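Jul 16, 2018

A small thread on moving my repair bench into the shared hall at Hastside. I write it for people who think about renting a place in a big room and are not sure.

**1/** Before this I worked at home, on a kitchen table. I fix small wooden things: drawer runners, chair pegs, toy parts. The table was fine for the work and bad for the family. In February I started to look for another place.

**2/** I visited 5 of them. Most were small rooms with a low ceiling and one lamp. The one from Plidthorpe was cheap, but you could not open the door fully if there was a bench behind it.

**3/** The hall is the opposite. It costs 800 a month with heating, and for this you get a lot of air over your head. I did not know how much a high ceiling changes the day. I am less tired in the evening.

**4/** The floor plan says 1,352 square meters. You do not rent all of it, of course! You rent your corner, and the rest you share with everybody.

**5/** About light, because two people asked me. The ceiling is white and it helps very much. There are long tube lights on one side and round lamps in other parts. For sanding I still add my own lamp from the side, so that I can see the scratches.

**6/** Sound is the weak point. Hard ceiling, hard walls, everything comes back to you. I bought ear protection from Jokum and I wear it when the saws are running. When it is only talking, I leave it off.

**7/** Some of the hall during working hours: 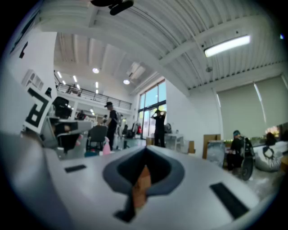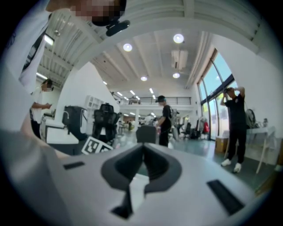
**8/** What I would do differently: measure the distance to the nearest socket before you choose your corner. I chose with my heart and now I have a long cable, which I taped to the floor along its full length.

**9/** Also, label your boxes on two sides. In a shared room the boxes get turned around, and then you look at an empty side and open everything. I use thick marker on masking tape. It comes off clean when you change the content.

**10/** Glue does not like a cold morning. I keep the Wysocka bottle in my bag and take it home at night. The clamps stay on the wall, the small pieces stay in a tray with a lid.

**11/** Next week I will build a shelf over the bench, 2 boards and simple brackets. If somebody has a good way to stop a tall shelf from leaning when there is no wall behind it, please write to me. I have tried one method already and I do not trust it.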